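Clulus episode metadata, release notes and data card

Clulus is a table of episode records for animated television series, one row per broadcast segment. It was put together by Jaruwan Khunthong and Laurențiu Neagu from on-screen credits. Last full rebuild: October 16, 2022.

Contents

The main file, episodes.csv, covers 104 half-hours across the two series indexed so far, Bandus and Uvau. A half-hour holding two stories gets two rows with the same production code and a different segment letter. Running times are in seconds and exclude the opening titles.

Fields

code: production code as printed in the end credits
segment: a or b; blank for full-length stories
title: original-language title, accents kept
board: storyboard artists, separated by semicolons
cast: voice actors, in credit order

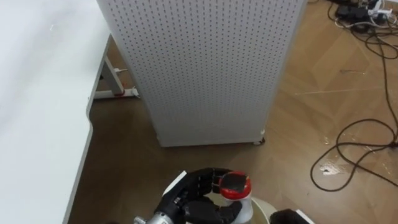
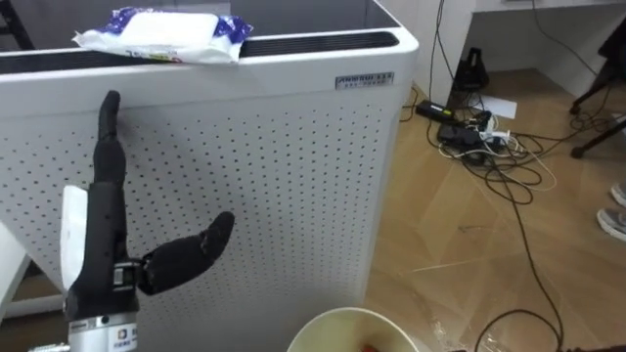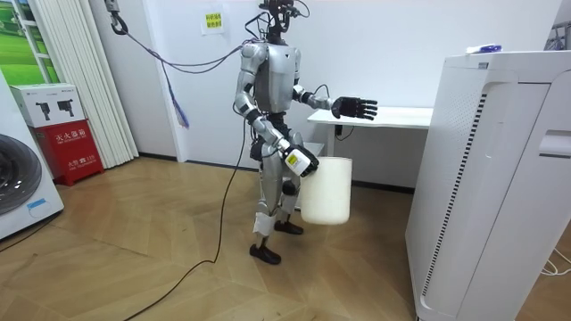
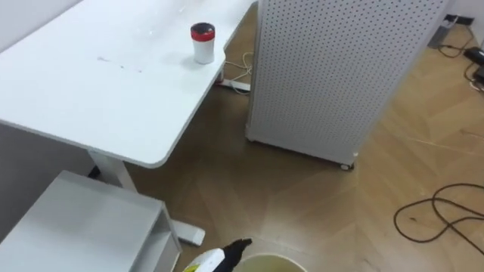 Names are stored as credited. Where one person is credited under two spellings, both are kept and joined through people.csv. Do not merge them in episodes.csv, as the checker compares that file with the credit transcripts line by line.

Air dates refer to the first broadcast in any country. Uvau was shown out of production order, so sorting by date will not give story order. Use code for that.

Known gaps

Segment b of the Bandus pilot has no cast list. Title cards shorter than 50 frames were skipped by the transcription script and entered by hand by Sunee Nuchit. The Esfahani dub is listed in a separate file and has not been checked since March.

Corrections

Send the code, the field and the source of the correction to Kittipong Ongart. Batches over 200 rows should come as a CSV with the same header.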